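Cordless tools on a shared crew: speaker notes
Golnar Dehghan, tool crib, Vídalín Mechanical
Talk for the shop managers' meeting, September 2021

Slide 1. Title

Say who I am. I run the tool crib for the mechanical side. I buy the drills, I charge them, and I'm the one who gets the call when they stop.

Tell them the talk is on batteries and chargers. There will be very little on the tools themselves. Questions can come at any time.

Slide 2. What we had

We had 70 cordless tools on 3 battery platforms. Drills and impact drivers mostly, then the band saws, two press tools and the work lights. The platforms came from different buyers at different times. Each shop lead bought what he or she liked.

Packs don't cross over between platforms. A tech on a roof with a dead pack and a full one from the wrong brand has to climb down.

Read the line from Carys Voyle's report: "Four packs in the truck, none of them fit." Carys led the boiler replacement crew then and is in the room, so point her out.

Slide 3. Picking one platform

We narrowed it to the Starance line and the Naruvel line. Both had a compact drill, a right-angle drill and an impact driver that would fit between joists.

We gave one crew Starance and one crew Naruvel and let them work. No test bench. They wrote down when a pack was swapped and what they were doing at the time.

Naruvel had the stronger drill. Starance had the smaller head on the right-angle tool, and most of our drilling is in mechanical rooms where there is no space behind the pipe. We went with Starance.

Védís Juhl will disagree with me on this and I've told her she can have the microphone.

Slide 4. Charging

Old way: chargers in the trucks, running off inverters. Packs sat in the cold all night. In January the first hour of every shift went to waiting for a green light.

New way: one wall of chargers inside, by the crib window. Packs come in at the end of shift and go out in the morning. A pack that comes in hot goes on the wire shelf first and waits until it's cool to the touch before it goes on a charger.

Two packs per compact tool. Three for the band saws.

If someone asks about fast chargers: we have 8 and they are for crews that are staying late. The standard chargers do the rest.

Slide 5. Marking packs

Paint pen on the bottom of the pack, month and year it went into service. Don't mark the side, the rubber rubs it off.

When a tech says a pack is weak, it gets a strip of orange tape and goes to Kolbrún Thygesen. She runs it down in a work light and writes how long it lasted. Weak packs go to the lights. Dead ones go in the recycling box with tape over the contacts.

Pause here. Someone always asks about rebuilt packs. We don't buy them.

Slide 6. Chucks and bits

Short slide. Hex shank bits for everything up to 3/8 inch. Keep one keyless chuck drill per truck for the round shank masonry bits. If the chuck wobbles, bring it in, don't keep tightening it.

Slides 7 to 10. Click through 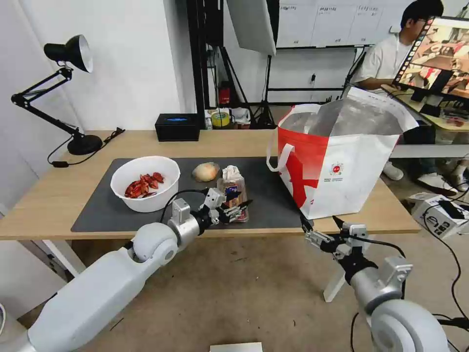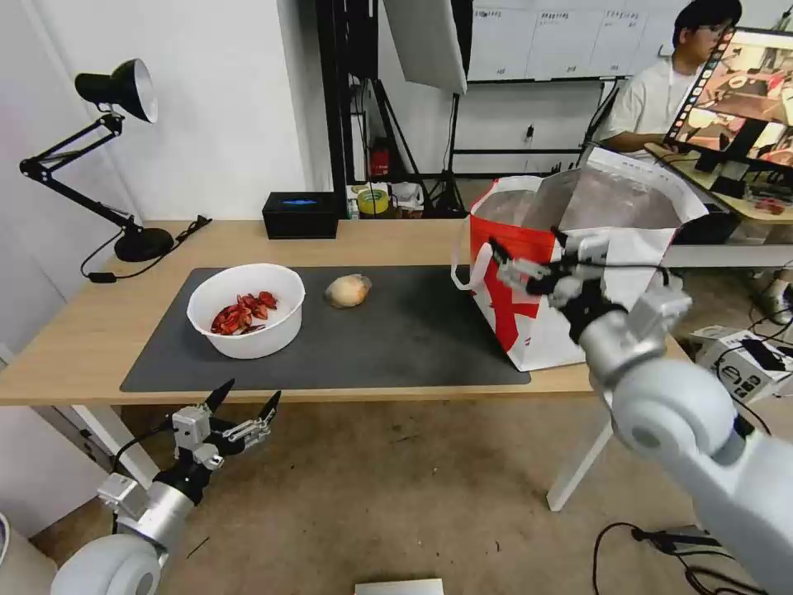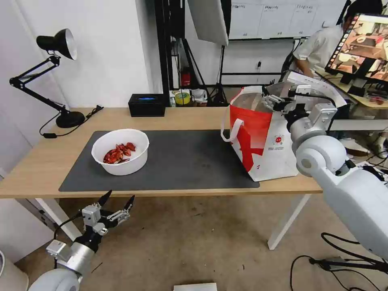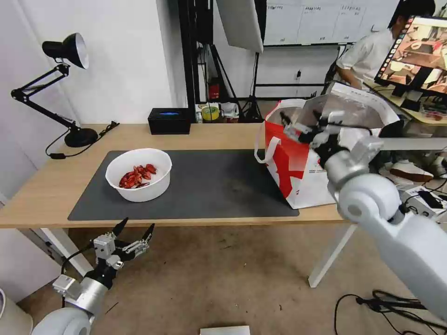 Slide 11. Signing out

We used a clipboard for years. Now it's the Ulell software on a tablet at the window. Scan the badge, scan the tool, done. Packs are not scanned, only tools. We tried scanning packs and the line went out the door.

Tools due back at end of shift unless the lead has marked the job as overnight. Overnight tools stay in the locked gang box on site.

Baldur Arnardóttir set up the labels. Paper labels came off in cutting oil. The foil ones have held up so far, but put them on the flat part above the belt clip and wipe the spot with alcohol first.

Slide 12. What I would do again

Buy the chargers before the tools. We had drills in boxes for weeks with nowhere to charge the packs.

Have an electrician look at the circuit. Ours tripped the first night with the whole wall running, and we had to split it onto a second breaker.

Leave the old platform in service until the packs wear out. We still have some of the old drills in the paint shop and they work fine there.

Slide 13. Costs

Handout is at the back of the room. Leave this slide up during questions. The prices are what we paid, so tell them to get their own quote.

If there's time, pass around the right-angle drill and one of the taped packs. Get both back before the break.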